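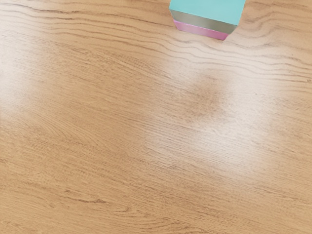

Nawal Hegazy was 51 when she opened her furniture repair shop in Tona, after many years of work in a bank. She says the change was not brave. "I was tired of paper," she told me. "I wanted to touch something at the end of the day."

Her first customer was Magdy Ouali, who brought two chairs from his mother's kitchen. He still comes, now mostly for the coffee. "She told me the chairs were not worth the money," he remembers. "I said, please repair them anyway."

Most of her work is tables. People put hot pots on them, children write on them, and then in December, before the family visits, everybody calls in the same week. Last winter she had to refuse several jobs, and she did not like it.

I asked what she thinks of new furniture. She was quiet for a moment. "Some of it is good. But people buy it fast and they don't look at the wood."

She learned the trade from an old man in Alemneh, who made her sand the same board for a whole month. "I was angry with him," she says. "Now I have a student and I do the same to her."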